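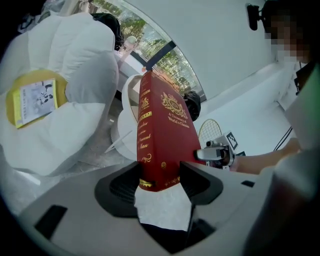
Brosville, 11 April 2022

Gunawan Motorcycles opens order book for the Prurka, a middleweight made for back roads

Gunawan Motorcycles has opened orders for the Prurka, a new middleweight twin that we've been itching to talk about for the best part of three years. It's light, it's comfy, it makes a lovely noise, and the first bikes will reach riders in October.

The idea came from the lanes between our workshop in Brosville and the coast at Pitgate. They're bumpy, they're narrow, and there's usually a tractor round the next bend. Big bikes feel wasted there and small ones run out of puff on the hills, so we set out to build something that sits happily in the middle and still has enough in hand for a motorway run home.

"We kept taking the prototype out for a quick test and coming back after dark," said Nabila Wattimena, head of design. "The seat changed, the bars changed, the exhaust changed more times than I'd like to admit, but the engine had that easy pull from low down right from the first week. I didn't want to hand the key back!" 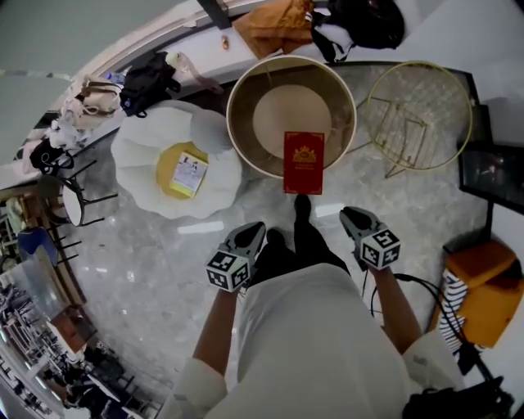

The parallel twin drives through a six-speed gearbox with a light clutch, and there are 2 riding modes, Road and Rain, picked with a switch on the left bar that you can work in winter gloves. The dash is a plain round dial with a small screen set into it. Suspension is softer than most bikes in this class, with long travel at both ends, and it took a lot of miles to get it to stay tidy when the rider presses on. Preload can be changed at the back without tools, which will please anyone who carries a passenger at weekends.

Chassis engineer Faizal Tjoa did most of those miles. "There's a dip just outside Pitgate that used to lift me clean out of the seat," he said. "I'd come back, change the rear spring and go again. Now I ride through it and grin."

The first batch will be 100 bikes, all put together by hand in Brosville by a team of 6, and each will come with a numbered plate on the top yoke. Colours are dark green, cream and a deep blue that Liliana Zuccaro in the paint shop mixed herself. Heated grips, a centre stand and soft panniers are on the options list, and a lower seat costs nothing extra if it's asked for when ordering.

Test rides start at the Brosville showroom next month, with a full licence and your own kit needed. Places can be booked by phone or at the parts counter, where Endang Chin has the diary.

Press bikes and technical sheets: Ziad Qudah, press office, Gunawan Motorcycles, Brosville.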